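Wardrobe hands wanted for the Evstead costume store (casual, paid)

Posted Saturday, August 9, 2025

Hi all! I run the costume store at Evstead, and I'm looking for two or three people to help me get an enormous quantity of clothing off the floor, onto hangers and back onto rails before the hire season kicks off in November. If you like clothes, don't mind being on your feet and have ever got a strange little thrill out of a neatly spaced rack, please keep reading.

A bit about us. Evstead hires out costumes and everyday period clothing to schools, amateur theatre groups and the odd short film. Last year we took over the whole stock of Prulero, a hire shop that was closing down, and it came to us in tubs. So many tubs. Near enough everything in them was folded, some of it folded very badly, and all of it needs to be looked over, sorted by size and colour, hung and tagged. The coats and hoodies alone came to 96 pieces, and that was before I opened the ones marked "misc".

The work itself

You'd start each shift by choosing a tub from the sorting bench. Every garment gets a shake, a check of the seams and pockets (we've found bus tickets, a harmonica and a great many cough lollies), and then it goes one of four ways: hang, mend, wash or rag. Hanging is most of the job. After that there's the tag to write, the entry to put in our stock list, and a place to find on the right rail. The stock list lives in a program called Lodhi. It's a bit clunky, but I'll sit with you until you've got the hang of it (sorry), and if you can use a spreadsheet you'll be fine.

There's some steaming too, mainly on the cottons, and a little bit of lifting. A full tub is heavier than you'd think, so we move them on a trolley and I'd much prefer you asked for a hand than hauled one about by yourself.

What I'm fussy about

Hangers, mostly. Knits don't go on hangers at all, they get folded and shelved. Trousers go on the clip ones. Anything with a hood needs the hood pulled out and settled at the back before you move on, or it gets squashed between its neighbours and comes out months later with a crease that takes forever to steam. Do up the top button or the first few centimetres of the zip. All hooks face the same way on the rail, please! I'm relaxed about nearly everything else, including music, tea breaks and what you wear.

Our workroom is one big space with plenty of light overhead, and it's where you'd be spending all your time, so come and have a look before you commit. The curved metal ceiling does make it feel a bit like working inside a water tank, with the white pipes running down the wall and the long fluorescent light up top, but I've grown very fond of it. The hangers for the jackets and hoodies are like the light wooden one with the silver wire hook, and the dark grey garment beside it is typical of what's in the tubs at the moment, all folds and bunched-up fabric until somebody sorts it out.

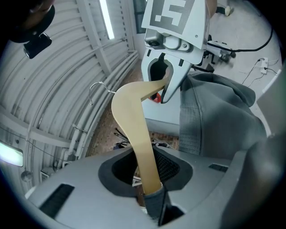

Grey, navy and black make up a ridiculous share of the Prulero stock, by the way, so decent colour sense under indoor light is a real plus. You'd be surprised how many people hang a navy coat with the blacks. I've done it myself, more than once.

Hours and pay

Shifts are four hours, mornings or afternoons, and I'd like you to be able to do at least two a week through to November. Casual award rate, paid fortnightly. If it works out for both of us there'll be regular hours once hires start going out and coming back. Street parking is easy, and the bus stops on the corner.

How to apply

No formal resumé needed. Write me a few paragraphs about yourself, which days suit you, and any work you've done with clothing, whether that's retail, an op shop, backstage or your own kids' wardrobes. Pop it in the letterbox at the Evstead front counter or use the contact form on our site, with "Wardrobe hands" in the subject line. I'll ring everyone back, and we'll do a paid one-hour trial with a tub and an empty rail.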